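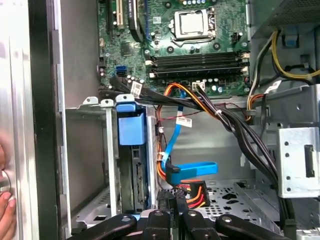

## 4. How the readers used the books

I should say first that I went into this part of the study with the wrong question. I wanted to know whether reading a memoir by a widow or widower made people feel better or worse, and I had a nice little set of prompts ready for it. The 11 readers were patient with me for the first couple of meetings and then more or less stopped answering them. What they wanted to talk about was where they had stopped reading, which bits they had skipped, who they'd hidden the book from and whether they had lied about finishing it. So that is what this section covers, and the feeling-better question goes back to section 6, where I make rather less of it than I'd planned.

The reading diaries came to some 800 pages. I typed them all up myself, spelling mistakes included, and Severyn Lytvynenko read them separately with his own set of coloured pencils before we compared notes. We agreed on far more than I expected. Where we didn't, I've said so.

### 4.1 Starting in the wrong place

Hardly anyone began at page one. The Gestness readers in particular went straight for the death. One woman wrote that she needed to know "how long I'd have to sit in the waiting room with them", and found the right chapter by flicking through for the word *hospice*. Another did it by looking for short paragraphs, and told me writers always go short when it gets close. (I have checked this against the books on my own shelf since and she has a point!)

Once they'd read the death they went back, but not always to the start. Quite a few went to the courtship chapters next. Severyn took this for a kind of rest, a breather after the hard part. I'm less sure. The diary entries for those chapters are some of the angriest we have:

> They meet at a dance and he's funny and she's shy. Well good for them. I've read this twice now and I still don't know what he ate for breakfast. How do you write a whole book about a man and leave that out.

Breakfast comes up again and again, as it happens, along with shoes, coughs, driving and the state of the bathroom. The readers wanted small stuff, the smaller the better, and when a memoir went up into the clouds (angels, light, the soul as a river) they tended to put it down and make a cup of tea. That isn't because they were unbelievers. The Nistton group met in a Methodist hall and most of them went to the service there as well. One of them put it to me that she had the minister for the big things and wanted the book for the rest.

### 4.2 The slow chapters

By "slow chapters" I mean the ones between diagnosis and the last few weeks, when a memoir usually has a good deal of driving to appointments in it. Reviewers tend to complain about these. Our readers loved them. They read them more than once, they copied bits out, and in the Coughlan Library copies, which I was allowed to borrow on a long ticket, these are the pages that have gone soft at the corners.

I spent one February going through those library copies, and I'll admit I got quite attached to them. Strangers had written in the margins in pencil. "Yes." "We had this nurse." "Not like this at all." Somebody had corrected the dose of a painkiller and somebody else had corrected the correction. I can't use any of it as proper evidence, as I've no idea who wrote it or when, but it did change how I ran the second round of interviews. I started bringing a book along and putting it on the table between us, and people talked to the book. The interviews were meant to last 90 minutes. I gave up looking at the clock after the first one.

Zoia Fedoruk, who agreed to be named and in fact insisted on it, had read the same memoir four times in the years after her husband died. It was a short one from a small press called Flukuvetti, long out of print, about a schoolteacher nursing his wife through a brain tumour. She didn't think it was very good. I asked why she had gone back to it, then, and this is from the transcript:

> It was the right length. I could read it in two nights. And he's bad-tempered in it, he shouts at her about the milk. I shouted at Petro about worse than milk. You don't want to be reading some saint at three in the morning.

Shouting is worth a moment. Every reader but one picked out a passage where the author loses their temper, or behaves meanly, or wishes out loud for it all to be over. The word they used for these passages was "true" – never "brave" and never "honest", both of which are all over the back covers. Where a book had no such passage, the diary nearly always remarks on it. One man simply wrote "Who is she kidding" and started something else. He had been looking after his wife for six years by the end, and he told me he didn't trust anybody who came out of it polite.

### 4.3 Endings and the people who avoid them

Now to the part Severyn and I argued about.

Most of the readers did not finish. They'd read the death (often first, as above), they'd read the slow chapters, they'd perhaps read the funeral, and then they left off before the author began to get better. Bookmarks stayed where they were. When I asked, I got some fairly sheepish answers about being busy.

Severyn's reading is that the recovery chapters come too soon for people who aren't there yet, and that if we'd followed the same group for longer we would have seen them go back and finish. He may well be right. There are two diaries that go just that way, one of them over the course of a whole winter. My own reading is a bit more grudging towards the books. I think the endings are often badly done. The writer has had a year, a publisher has asked for a shape, and so there's a beach, or a dog, or a new kitchen. Our readers could smell it. One entry from Gestness, dated 8 August 2002, says only: "Got to the beach. Stopped."

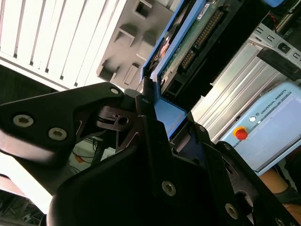
*Figure 4. Electronics workspace, with a black gripper in the foreground.*

We tried to settle the matter by going back to the readers who'd stopped and asking whether they would like to hear the last chapter read aloud. I was against this, it felt like nagging, but I was wrong and it made for some of the best conversations in the whole project. Read aloud, the endings came across as much more unsure of themselves. A line that looked smug on paper could sound quite frightened. One reader asked me to stop and go back a page and then said, well, she's making it up as she goes along, isn't she, same as me.

That doesn't prove Severyn's point or mine. What it does suggest is that not finishing is a fairly careful act. These were people who had sat through one ending already and were choosing whether to sit through somebody else's, and they mostly knew what they were doing when they put the book back on the pile.

### 4.4 Lending on

A short note about where the books went afterwards, which I hadn't thought to ask about and which the readers brought up themselves.

They lent them, but sparingly and with a lot of thought. The rule in Nistton seemed to be that you never gave one to somebody whose husband or wife was still alive, however ill. You waited. Zoia had once broken this rule for a neighbour and still minded about it. After the funeral there was a gap, too, and people differed on how long it should be, though they all agreed that the first weeks were for soup. Then the book could be handed over, usually without wrapping and usually with a warning attached. "Skip the first bit" was a common one. So was "don't bother with the end."

Several of the books came to me with these warnings still tucked inside on slips of paper, and I've copied them out in full in the appendix, with names removed where I was asked to. I have kept the order they arrived in. Severyn wanted them grouped by theme but I couldn't find themes that held, and in any case the slip that says "page with the socks" doesn't go with anything else.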